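Undville Athletics Club newsletter, January 2022

Winter running group

The group meets again behind the Gourlay hall. We run 4 laps of the park, then easy stretching. New members are welcome, also those who have not run for many years. Please bring a light jacket for the break.

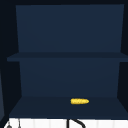

Spring relay in March

The relay against Nerkden will take place in March, on the river path. Last year we had 203 runners, and the club would like to have more. The entry money goes to the new high jump mat, which costs 2,000. So far we have collected 600.

Teams can register at the club desk. Each team should choose one person who receives the messages from us.
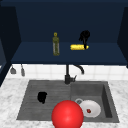
Faustine Lemaire writes that the last relay started too late, and that the younger runners became cold while they waited. She asks if the children could run first.

We have discussed this and we agree with her. The children will start before the adults.

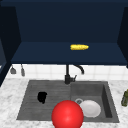
The adult teams will then warm up on the grass near the Pevo bridge. Numbers must be worn on the front of the shirt.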